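Counter service

Counter service is the kind of restaurant setup where you order and pay at a counter before you sit down, and then your food either gets handed to you or brought out to your table. I've eaten this way most of my life and worked two summers at a sandwich counter in Carncombe, so I have opinions, and I'll try to keep them in check (no promises!).

How it works

You join the line, read the board, order, pay, and get something that ties you to your food. At older places it's a paper ticket with a number on it. At newer ones it's a plastic stand you put on your table, or a pager that buzzes and scares the life out of you. My own favorite is plain old name calling, even though I once answered to "Morris" for an entire lunch.

Drinks are usually self-serve, and so are napkins, forks and sauces. Clearing the table is where things get fuzzy. If there's a bin with a tray rack on top, you're expected to clear your own stuff. If there isn't one, I stack everything neatly and leave it.

Types

Cafeteria style is the oldest form I know well. You slide a tray along the rails, point at things, and pay at the end. The one in Ornton still runs this way, with 200 seats and a pie case right before the register, where you're weakest. 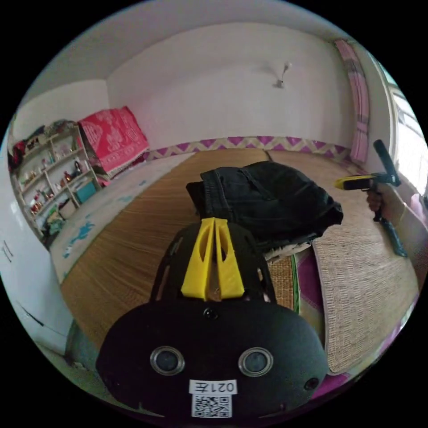

Then there's the assembly line, where your sandwich or bowl gets built in front of you while you shuffle sideways, saying yes or no to onions. It's fast if you know what you want and pretty stressful if you don't.

The third type is what people call fast casual. The food costs a bit more, the plates are real, and somebody carries it out to you. Meireles, a chicken place I go to in Zukstead, does it like this, and on a busy Saturday they'll put out 400 plates between opening and close. I still think their rice is underrated.

Tipping

This is the part everybody argues over. At a full-service restaurant the tip comes at the end, when you know how the meal went, but at a counter you're asked before you've tasted anything. When I worked the sandwich counter we had a jar and split it at closing, and on a slow day in January my share was $8. These days I drop in a couple of dollars if someone's bringing the food out, and my change if they aren't.

Seating

Can you grab a table before you order? Customs vary a lot. In Ornton a jacket on a chair counts as a reservation, and people respect it. At Meireles there's a sign asking you to order first, and on Saturdays they do enforce it, so send one person to the line and have the rest of your group wait by the door.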